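Odo 핸드 그리퍼

작성: Teófilo Ñahui | 4월

Odo 핸드 그리퍼(Odo hand gripper)는 Drutevbridge 작업실에서 쓰는 손잡이형 두 손가락 집게. 로봇 팔 끝에 다는 집게와 손가락 모양을 맞춰, 사람이 손에 들고 동작을 기록하는 용도. 좌우 한 쌍으로 관리한다. 이 문서는 작업대 셀의 설치, 점검, 수리를 다룸.

구조
손가락마다 검은 링크 암과 패드 블록. 암의 둥근 끝에 황동색 아일릿이 박혀 있고 이 부분이 제일 먼저 닳는다. 패드 안쪽 면은 무광. 블록에는 작은 구멍이 있어 패드 교체때 기준으로 삼음. 초기형은 Stetorska 설계, 현재 링크는 Benítez에서 다시 뽑은 것. 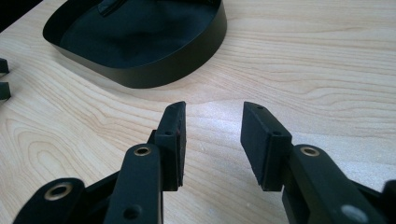 이 문서는 4월에 마지막으로 바뀌었습니다.

작업대 설치
밝은색 나무 상판, 검은 트레이 하나. 트레이는 낮은 테두리 있는 것으로. 테두리가 높으면 손가락 끝이 걸린다. 상판에 빛이 너무 번지면 트레이 안쪽 물체의 윤곽이 죽으니 조명부터 조정할것. 설치 절차서 번호는 719.

- 트레이를 먼저 놓고 그리퍼를 든다
- 손가락을 끝까지 벌린 채 영점
- 완전히 닫았다 열기 15회, 걸리는 느낌 있으면 중단
- 좌우 각각 따로 기록

일상 점검
아일릿 주변 먼지는 마른 붓으로. 기름 금지. 기름이 패드로 흐르면 마찰이 변해서 그날 기록은 못 쓴다. 패드 면은 알콜로 닦고 완전히 말린 다음 사용. 링크 암의 흔들림은 손으로 확인, 패드 끝에서 유격이 느껴지면 축을 교체한다. 축만 바꾸고 아일릿을 그대로 두는 경우가 많은데 보통 오래 못감.

패드 교체
나사를 풀고 블록째 분리. 새 패드는 안쪽 면끼리 평행이 되는지 보고 조인다. 한쪽만 새것으로 바꾸면 잡는 힘이 한쪽으로 쏠리므로 양쪽 동시에. 교체 주기는 기록 37세트. 접힌 끈처럼 얇고 무른 물체를 많이 다루는 셀은 18세트로 줄인다. 얇은 물체는 패드 끝만 쓰게 되고 끝 모서리부터 뭉개지기 때문.

시험 동작
수리 뒤에는 트레이 안의 검고 무른 물체로 시험. 검은 바탕에 검은 물체라 가장 까다로운 조건이고, 여기서 통과하면 다른 물체는 대체로 문제 없음. 위쪽에서 내려가 접힌 부분을 집고, 들고, 다시 놓기. 두 손가락이 동시에 닿지 않으면 영점부터 다시 한다.
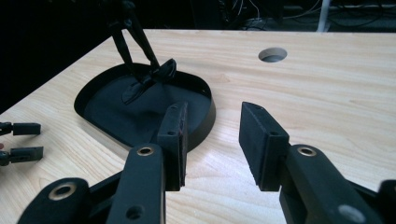
Yupin Chaiyaporn은 이 순서에 반대하는 쪽으로, 영점을 다시 잡기 전에 패드 나사부터 확인해야 한다고 했다. 나사가 풀린 상태로 잡은 영점은 다음날이면 틀어진다는 것. 현재 절차서에는 아직 반영 안 됨.

흔한 고장
닫힘이 뻑뻑함: 링크 사이 이물. 한쪽 손가락이 늦음: 축 마모, 드물게 암 휨. 패드가 들뜸: 접착면에 알콜이 남은 경우. 암이 휜 것은 펴서 쓰지 말고 교체.

댓글

Jairo Tello
37세트는 너무 길어요. 우리는 그전에 모서리가 다 나갑니다.

Fongchan Kaewkla
기름 금지는 동감. 근데 축 안쪽에 건식 윤활제는 괜찮은지? 문서에 없네요.

Walter Carhuamaca
건식도 패드 떼고 나서 하세요. 가루가 묻으면 닦아도 미끄러움.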